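Progress report to the Bramance small grants fund
Prepared by Afia Nutsugah, July 28, 2018

The activity room has been in regular use since April, and the tabletop games sessions are now running with 15 regulars. We bought two tables with the first payment. Kwadwo Osei fitted the room out and kept within the 3000 we were allowed for furniture -- the receipts went to Ebenezer Asamoah last month.

The white tabletop has been a good choice for the small-parts work. Little items show up well on it, even pale ones like the small yellow-beige ball, and it wipes down quickly between groups. 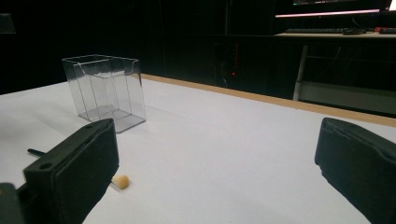 Reading time: 1 minute

Two things are behind plan. The storage trays ordered from Daza have not arrived, so the balls and counters are still kept in jam jars. The second table is also waiting for its feet to be levelled, and Kheri Urio will do this before the next block of sessions.

We have spent 37 per cent of the materials budget. I would like to move part of what is left to lighting, as the far end of the room is dim. Please let me know if this needs a separate form.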